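The Block Situation

I own more wooden blocks than a childless person of my age should. I want to get that out early, before somebody finds them in the hall closet and asks whose they are. They're mine. There's a tub, and behind the tub there's another tub.

It started at a garage sale in May. I'd gone for a floor lamp, which was sold by the time I parked, and so I did what I always do when thwarted and bought the next thing I touched. The next thing was a shoebox full of colored shapes, with a strip of masking tape on the lid that said MISC. The woman wanted two dollars. I offered two dollars. We were both very pleased with how I'd handled it.

My plan was to give them to Abla's kid, who had just turned three and was (I assumed) the target market. The kid looked in the box, took out one cube, looked at me with real pity and went back to the thing he was doing with a colander. Abla said he'd moved on from blocks. I didn't know you could move on from blocks. I took the box home and put it on the coffee table, where it stayed, because that's how furniture gets decorated in my apartment.

And then one night I was on hold with the electric company and I started lining them up.

I don't know how to explain the next part without sounding as if I need to get out more. You put a cylinder down. You put a cube in front of it. You look at it for a bit and the cube wants to go over a hair to the left, so you nudge it, and now it's the cylinder that's wrong. The hold music goes around again. By the time a human picked up I had a very decent row going and had forgotten my account number.

People have opinions about how you line up blocks, by the way. I've asked. Dario sorts by color, with no discussion, reds with reds. He also alphabetizes his spices, so you could've guessed. Gertraud Schnyder, my downstairs neighbor, goes by height, tall ones at the back like a school photo. I tried both and they look fine, and they're also over in a minute and a half, and then you're just a person sitting next to some finished blocks.

What I like is a line where the order is almost an order. Green, blue, yellow, and you think, sure, I see where this is going, and then you get a red, and then another red, and whatever rule you'd been working out falls off the back of the truck. Then blue and yellow again as if it had never come up. I find this more satisfying than I can defend.

The line also shouldn't be perfectly straight. A perfectly straight line looks as if it's waiting to be inspected. Let it drift a little, leave a gap somewhere in the middle, and it starts to look like a queue at a bakery.
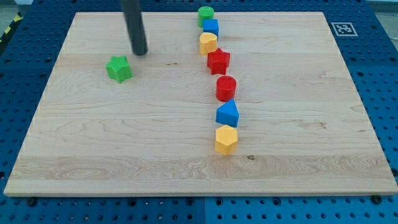
The other thing I've come around to is the one left out. There's always a piece that doesn't go in the row. In my first few attempts this bothered me so much that I'd shove it on the end, and the whole thing would go from a nice line to a line with somebody standing too close to the person in front. Now I put the extra one off by itself, well away from the others. A star is good for this. A star can handle being alone. A cube by itself just looks like you dropped it.

Surface matters too, and I say this as someone who spent a week doing it on a glass coffee table. Glass is awful. Everything slides, and you can see your own knees through it. The rug was worse, since a hexagon on a rug has no dignity at all. I ended up with a big cutting board, the nice one I was given as a housewarming present and have never once cut anything on. Pale wood, plenty of grain. Dario says it's a waste of a good board. Dario has also never cooked anything on my premises, so his vote is advisory.

The heart is a problem. I'll just say it. Every set seems to come with a heart, and it's a lousy block. You can't stack on it if it's on end, it won't stand on its point, and no matter where you put it the arrangement starts to look like it's trying to tell you something. I've settled on third. Third from the back, between something square and something pointy, it mostly behaves.

Cylinders, on the other hand, I have nothing bad to say about. Stand them up and they stay up. I could do with more cylinders.

Which brings me to the second tub. I went online looking for a few replacements, having lost one green something under the radiator, and the bulk listing was 500 pieces for barely more than the small bag. You see how it happens. The box arrived on a Saturday and Gertraud signed for it, carried it up and asked what on earth was in there. I said kitchen stuff. She shook it, gently, next to her ear, and handed it over.

She's coming up on Thursday to do the school photo version again. She says I had the back row wrong.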